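Prumbridge panel drop

The Prumbridge panel drop was a grip failure in an automated display-mounting cell operated by the exhibition contractor Renotmont. It took place on Saturday, July 20, 2019, during the installation of printed wall panels at the Prumbridge conference building. A robot arm released a panel before its lower edge was seated in the support posts. The panel fell against the left post and slid to the floor. There were no injuries. The event is cited in installer training as a case of false grip confirmation, in which a controller reports a held load that the gripper is no longer holding.

Background

Renotmont began using robot arms for panel mounting to cut down on ladder work. Its system, sold under the name Mofokeng, paired a single arm with a two-faced parallel gripper and a small camera at the wrist. The arm rode on a wheeled base that was locked to the floor before each lift. Panels were stretched over light frames and fitted between slotted aluminum posts, with the channel in each post taking the edge of the panel.

The wrist camera had two jobs. Before a lift it located the panel edge, and after the panel was placed it checked the gap between the edge and the post. It was not used while the panel was being carried. During that phase the controller relied on the motor current of the gripper and on a position sensor in the gripper drive.

Sequence of events

The shift had mounted 27 panels without a fault. The next panel was picked up in the normal way and raised to the height of the posts. As the arm tilted the panel to clear the right post, the lower edge touched the lip of the channel. The contact pushed the panel a short distance out of the gripper. The pads closed further on the thinner part of the frame, and the drive current stayed within its accepted range.

The controller treated the grip as good and went on to the seating move. The arm pressed the panel toward the left post, met less resistance than expected, and read the low force as a sign that the edge had entered the channel. It then opened the gripper. The operator pressed the stop button 6 seconds after the release, by which time the panel was already on the floor.

Cause

The review by Renotmont found one main cause and two contributing ones. The main cause was the width of the position window used to confirm a grip. The window had been enlarged at Noltildale, an earlier site, where panels of uneven thickness had set off repeated nuisance stops. The change was saved to the shared settings file and carried over to later jobs. With the larger window, a grip on the thin part of the frame and a grip on the full edge gave the same result.

The first contributing cause was the seating check. The software looked only for force below an upper limit, so an edge that had missed the channel entirely could pass. The second was wear on the gripper pads. The pads had completed 595 lifts against a recommended limit that was written in the manual but not tracked by the controller.

The review also looked at the camera. Printed panels with dense artwork had at times caused the edge finder to pick a line in the print instead of the true border. The logs showed that the edge had been found correctly before the lift, and the camera was ruled out as a cause of the drop. A separate note recommended that the edge finder be tested on floral and other fine-line prints. 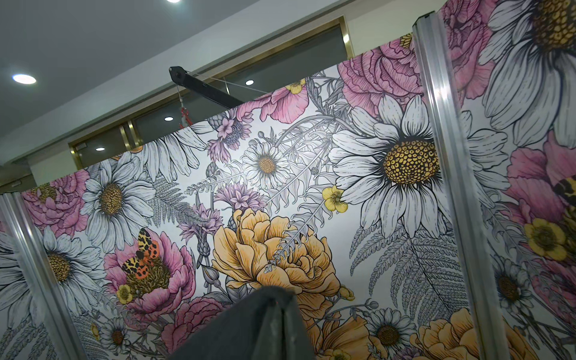 Jayanthi Mudaliar wrote in response to the published review that ruling out the camera had let the software off too lightly, given that a working sensor sat at the wrist through the whole lift and was never read. She argued that one check of the panel edge, made after the tilt and before the gripper opened, would have caught the slip. She also objected to the term "nuisance stops" for the Noltildale faults, on the grounds that several of them may have been early slips of the same kind.

Renotmont accepted the first point and did not comment on the second. The Noltildale logs had been overwritten after 48 days under the storage rules then in force, and the earlier stops could not be studied again.

Corrective measures

The arm was kept out of service while the settings were restored and the pads replaced. The following changes were made before it returned to work:

Grip confirmation window set separately for each panel type, with no carryover between sites.
Lower force limit added to the seating check.
Edge position checked by the wrist camera before release.
Lift counter for the pads, with a lockout at the limit.
Floor area under the posts kept clear during any lift, including after the panel appears to be seated.

The last measure was a change to working practice. Under the earlier rules, a worker could step in to fit the lower clips as soon as the controller showed a seated panel. Under the revised rules, entry is allowed only when the arm has backed away and the drives are off.

See also

False grip confirmation
Parallel gripper
Protective stop
Shared configuration faults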